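4. Running a tabletop pick in the simulated dining room

Skanine comes with a ready-made dining room, so you can test a pick before you set up any hardware. Finish the Conance install and restart your computer before you begin.

1. Open Skanine and choose Rooms > Dining.
2. Wait for the room to load. The first load takes longer than later ones.
3. In the Arm panel, set Reach limit to 700 mm and Travel height to 400 mm.
4. Click the object you want on the table, then click Set target.
5. Press Run. The arm lowers, closes the gripper and lifts.

Note: You can change the view at any time. The run doesn't stop when you do.
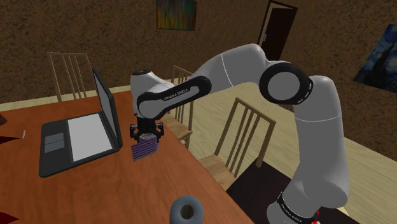 Two views of the arm at the dining table. The gripper and the purple object show in the first. 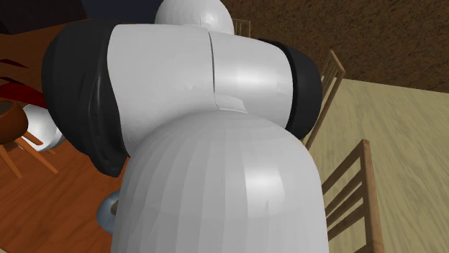 6. To end the run, press Stop - the arm holds its last position until you press Home.
7. Choose File > Save run. Runs are saved to the Aidoo folder unless you pick another one.

Caution: Do not send a saved run to a real arm without checking the reach limit again. The simulated table may not match the height of yours.

Caution: Keep no more than 4 runs open at once. Extra runs slow the physics, and the grip may slip.

If the gripper closes beside the object, clear the target and repeat step 4. If it still misses, reload the room and check that Units is set to millimeters in both panels.

Dralley uses cookies to keep you signed in and to measure page visits. Accept all | Manage settings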